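An afternoon with the candle painters

11/10/20

So I finally went back to the Rendard, after promising myself all summer that I would. It's the little museum in Bretanville with the steep front steps and the coat check that still gives you a brass number. I paid my 14 dollars and went straight up to the second floor, past the ship portraits (sorry, ship people), because I wanted as much time as possible with the candlelight room.

If you've never been, it's a narrow gallery painted a sort of wet-slate gray, with small Dutch and Flemish night pieces down both sides. They keep it dim. Your eyes need a minute, and then the faces start coming up out of the dark, one after another, and I swear I get goosebumps every time!

My favorite is still the one of the old woman threading a needle. The label says "unknown painter, northern Netherlands," and it's barely bigger than a cereal box. She's holding the thread up close to the flame, and her mouth is pinched tight the way my grandmother's used to be when she sewed on a button. The flame itself is hidden behind her hand, so all you get is the red glow at the edges of her fingers. Four strokes of paint, maybe five? I stood there so long that a guard came over to ask if I was feeling okay.

Across from her is the card game with three soldiers, which used to be given to Bartoš and is now only "circle of." Severyn Dmytriv gave the gallery talk while I was there, and he thinks the demotion was fair. He pointed out how stiff the sleeves are on the man at the left, and how the table seems to tip toward us. I can see it, sure. I still like the picture. The guy losing has such a hopeless look on him, and there's a dog under the bench who clearly knows how this night is going to end.

Severyn also talked about the cleaning they did in June. Some 400 years of smoke and old varnish had turned the background into brown soup, and now there's a doorway back there with a girl standing in it. A whole girl! I must have looked at that painting a dozen times and never had a clue.

The one letdown was the shop. The catalog is 125 dollars, and the postcards of the needle woman are printed so light that she looks like she's sewing at noon. I bought one anyway and it's on the fridge.

Afterward I had soup at Celum, around the corner, and wrote most of this on the back of the floor plan. The room stays up through the winter, so go on a gloomy day if you can, and leave the phone in your bag for the first ten minutes.
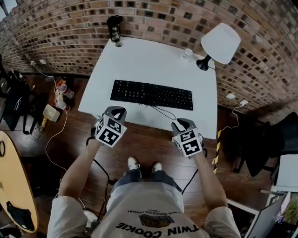
Getting there and getting in

The bus from the station stops right at the bottom of the steps. There's a ramp on the garden side, and the elevator is just inside that door on your right. Last entry is an hour before closing, and they do mean it.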